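Phromma recipe cards, second batch

Hi! I'm Buppha, and I typed all of these up from my aunt's notebooks — 1,246 cards so far, mostly soups, curries and sweets. Each row has a title, the ingredients, the steps and a notes column, which is where the good gossip lives.

Amounts are as she wrote them, so expect "a small bowl" a lot. I left 14 cards blank in the steps column (her handwriting beat me!).

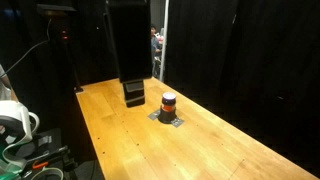 Kanyarat checked the Thai spellings, and Mared is still merging the duplicate noodle cards, so row numbers may shift in August. Please use the card ID when you report a typo.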